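Chapter 9
Bedcovers, Blankets and the Household Cloth Trade
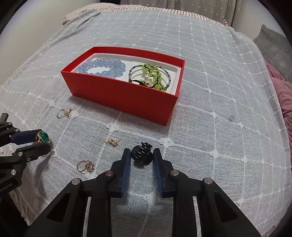
Figure 9.1 Pale gray-blue woven cloth with raised white lines and knotted tufts at the crossings.

Roswitha Grabner and Arnaldo Sequeira
14 min read
31 shares | 9 comments

Earlier chapters dealt with cloth made to be worn. This chapter turns to cloth made to stay in the house: sheets, blankets, bedcovers, towels, curtains and table linen. In the trade these are grouped under the heading of household textiles, or home textiles, and they are usually bought, sold and tested separately from clothing fabrics. Many mills make both. The looms may even be the same. What changes is the width of the cloth, the weight of the yarn, the finishing and the kind of wear the maker has to plan for.

A shirt is worn for a day and then washed. A bedcover may stay in place for weeks, with people sitting on it, dragging it back each night and pulling it straight each morning. A curtain is hardly touched, but it hangs in sunlight for years. A kitchen towel is soaked, wrung out and dried many times over. Each of these uses damages fibers in its own way, and a student who knows only clothing fabrics will often choose the wrong cloth for the house.

Before you begin

You should already be able to tell warp from weft and to recognize plain weave, twill and satin. You should also know the main properties of cotton, linen, wool and polyester. If you are unsure of any of these, go back to Chapters 2 and 4. The section on yarn twist in Chapter 3 will also be useful when you reach towels.

By the end of the chapter you should be able to:

– name the main classes of household textiles and the demands placed on each
– explain how raised patterns are made in woven cloth
– work out the fabric weight of a sample from its size and mass
– read a care label and say what would happen if it were ignored
– write a short purchasing specification for a bedcover

Key terms

Counterpane: an older word for the outermost cover on a bed, still found in inventories and wills.
Fabric weight: the mass of one square meter of cloth, given in grams.
Float: a length of yarn that passes over two or more yarns of the opposite set without being tied down.
Ground: the basic cloth on which a pattern or pile is carried.
Pile: yarn that stands up from the ground, either cut or left as loops.
Tuft: a small bunch of yarn standing above the surface.

9.1 From the farmhouse to the mill

In many farming districts, bedding was once among the most valuable goods a household owned. Probate lists name sheets and coverlets one by one, sometimes with a note on their condition, while chairs and pots are lumped together in a single line. The reason is plain enough when the work is added up. Linen had to be grown, retted, broken, combed, spun, woven and bleached before there was a sheet to sleep on. Wool blankets took less time in the field but needed fulling, a messy job that was often sent out to a mill with water power.

The town of Votthorpe is a convenient case to follow, and we shall come back to it several times. It had a fulling mill long before it had a weaving shed. Spinning and weaving were done in cottages on the hill farms, and the rough blankets came down to the river by cart to be shrunk, washed and stretched. The fuller was paid by the piece. Account books from the mill show the busiest stretch of the year starting in April, when the roads could carry a loaded cart again, and tailing off at harvest.

The Ingvarsson family bought the mill and put up the first shed beside it. At its height the firm employed 400 people, more than half of them women, and sent out blankets, plain sheeting and a line of white bedcovers. The bedcovers were the most profitable. A blanket was bought for warmth and customers compared prices closely. A bedcover was on show, and a buyer would pay extra for a good pattern.

Power looms changed what a bed looked like in one simple way. A hand weaver working alone could comfortably throw a shuttle across only so much width, so wide covers were often made in two strips and sewn down the middle. Collectors still look for the center seam. Wide power looms removed it, and by doing so allowed one large design to be centered on the bed. Catalogs of the period make a good deal of this. "Seamless" appears as a selling point on page after page.

The arrival of central heating did more harm to the blanket trade than any rival mill. Once bedrooms were warm, households needed fewer blankets, and when the duvet became common many stopped buying them altogether. Ingvarsson closed its blanket shed first and its bedcover shed some years later. The sheeting side was sold. What remains at Votthorpe is a finishing works, which buys unfinished cloth from elsewhere and bleaches, dyes and packs it.

9.2 Pattern you can feel

Printed pattern lies on the surface of a cloth and adds nothing to its thickness. Woven pattern is part of the structure. Household textiles use a good deal of woven pattern that can be felt with the hand, partly for looks and partly for practical reasons. A raised surface hides creases. It traps a little air. On a towel it gives the cloth more area to take up water.

The simplest way to raise a line on a cloth is to use a thicker yarn at regular intervals. If this is done in the warp, the result is a stripe running the length of the piece. If it is done in both warp and weft, the result is a grid of squares. The ground between the lines can then be kept light and fairly open, and the heavier yarns help it hold its shape.

Tufts and knots can be added in several ways. They may be worked in by hand after weaving, with a needle. They may be formed on the loom from an extra yarn that floats across the surface and is later cut. Or a weft yarn may be pulled up into loops over a thin rod, which is then drawn out. Candlewick, honeycomb and terry are covered in turn in Sections 9.4 to 9.6.

All raised patterns share one weakness. Any yarn that stands above the ground can be caught by a ring, a zipper or a cat's claw. Long floats are the worst. Buyers for hotels often set an upper limit on float length for this reason, and some refuse tufted covers entirely.

9.3 Weight, and how to measure it

Fabric weight is the first figure most buyers ask for. It is found by cutting a sample of known area, weighing it and scaling up to one square meter. Light curtain sheers fall well under 100 grams. Sheeting is heavier, and bath towels are heavier again. A towel sold as "luxury" may reach 600 grams per square meter, though a towel of that weight takes a long time to dry, and users in damp houses may prefer something thinner.

Weight alone says little about quality. Two covers of equal weight may wear very differently if one is made of short fibers spun loosely and the other of long fibers spun firmly. The first will feel softer in the store. It will also shed lint and form pills much sooner. Students are often misled by this in practical work – the sample that feels best on the first day is seldom the one still in good order after repeated washing.

Case notes: the Bekine cover

Bekine was a mid-priced cotton bedcover woven for the Mivus chain of guesthouses. The first order was approved on feel and color. No shrinkage limit had been written into the specification. After laundering, the covers had lost enough length to leave the foot of the mattress showing, and the chain returned them. The mill argued, correctly, that it had supplied what was ordered. The second specification gave a finished size after five washes, and the mill wove the cloth longer to allow for it.

Read the two specifications in the appendix (revised 2019-01-15) before starting Section 9.4. Note which items were added the second time, and mark any that you think are still missing. You will need your list for the practical at the end of the chapter.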